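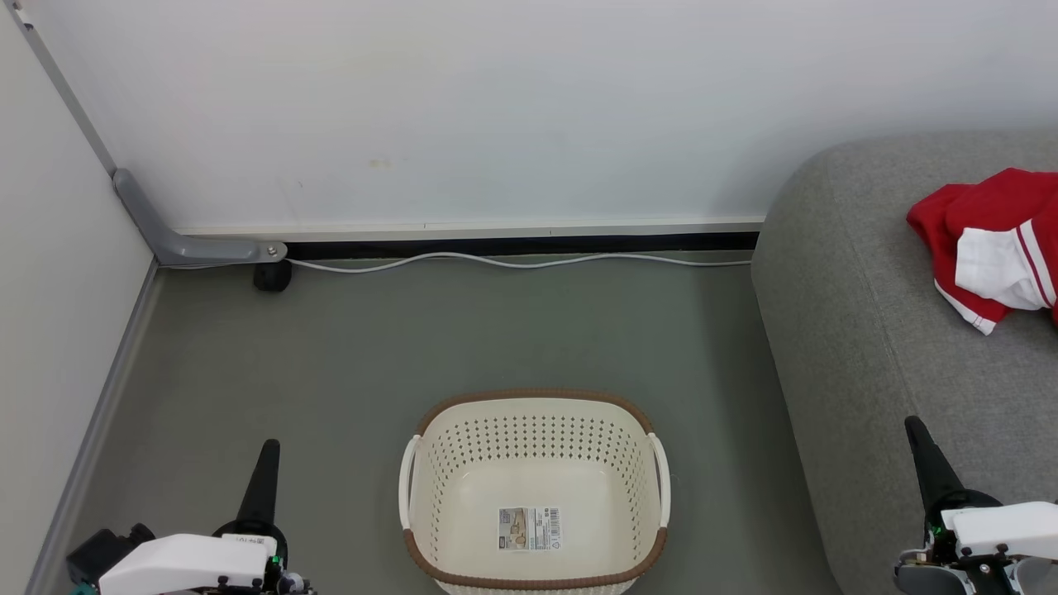
Laundry pickup in a staff lounge: the basket on the floor, a red garment on the sofa, one arm on each side.

Pekgate Housekeeping: Questions About the Ornis Units

These are the questions staff have sent in since the Ornis units started on the resident floors. Answers are updated when the process changes. Last update: August.

What work do the units do?

Tidying in lounges and common rooms. They pick up clothing and linens left on furniture and put them in a basket. They do not go into bathrooms or kitchens, and they do not make beds.

How many units do we have?

Four. Two are on the Clirell side and two are in Marar House. Linen rooms and the main laundry have none.

Is anyone losing their job?

No positions were cut for this project. Lounge rounds came off the evening checklist, and those hours went to room turnovers, where we were short. If your hours changed and you did not get a letter explaining it, ask the housekeeping office for a copy.

Will my pay change?

Base pay stays the same. Staff who finish the operator training get the operator rate for any shift on which they are assigned to a unit. The training is 13 hours, paid, and done during regular shifts.

Do I have to take the training?

No. Everyone does have to take the short safety talk, including laundry and night staff.

What does an operator do during a shift?

Sets out the basket, starts the unit, and checks the room when it stops. You also clear anything the unit leaves behind. Expect to step in for small items like socks, and for anything wedged between cushions — the grippers are not good at either.

Where should the basket go?

On open floor in front of the furniture, with nothing in it. Leave the handles clear. Please use the plastic baskets and keep the canvas carts for the laundry run.

What about cords and cables?

Push loose cables back against the wall before you start a unit. If one can't be moved, skip that room and write it on the sheet.

Can I be in the room while it is working?

Yes, but stay out of reach of the arms. If you need to get past, press stop first and wait until both arms are still.

Does it record us?

The units have cameras, and they record while a job is running. Video is used to fix errors. It is not used for attendance or discipline, and supervisors can't pull it up on their own.

How well does it do?

In July the units ran 300 lounge jobs, and 97 needed a person to step in. Most of those were dropped or missed items. That is more than we want, so every job still gets a check by a person.

Who do I tell about a problem?

Write it on the sheet by the charging station. For anything involving an injury or a near miss, stop the unit and call the shift lead right away.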